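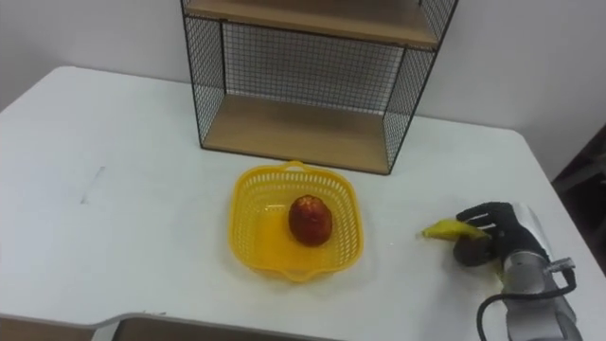 2 min read

Print | E-mail

March | By Seema Sengar, Hodilberg press desk

Hodilberg Publishes House Rules for Robot Hands, Including the One About Fruit

BRALTETWOOD. Hodilberg today released its Code of Practice for Tabletop Handling, a 30-page set of rules for anyone who puts a robotic hand to work on a table and would like to keep both. It replaces a document of 696 pages that staff were required to sign and, by the company's own survey, preferred to stand monitors on.

The new code covers clear working space, grip limits, cable routing, stopping distances and what to write down when something gets dropped. Section 4 deals with soft goods. A banana held over a tabletop on its way to a basket is treated there as seriously as a machined part, and bruising is logged as damage. "Ate the evidence" has been removed from the list of accepted reasons for a missing test item.

"We had rules for steel brackets and none for lunch," said Domingo Lucero, head of handling safety at Hodilberg. "A bracket forgives you. Fruit goes brown and tells everyone."

The code was drafted with Ronard, a maker of grippers, and tried out at Rolland, where operators sent in 1056 comments over the winter. Most concerned wording. Twelve concerned the coffee machine and were forwarded.

Among the changes:

- Nothing goes on the table unless the task calls for it. Mugs are mentioned by name.
- Cables on the arm must have enough slack for the full reach, checked by hand before each shift.
- After a drop, the operator waits 20 seconds before reaching in, however sad the item looks.

"I've read a lot of standards," said Rianne Martens, operations lead at Rolland. "This is the first one I finished on the train."

The code is free to copy and takes effect at all Hodilberg sites at the end of March. Printed copies can be requested from Elango Pinto at the Braltetwood office. He has plenty.

Print | E-mail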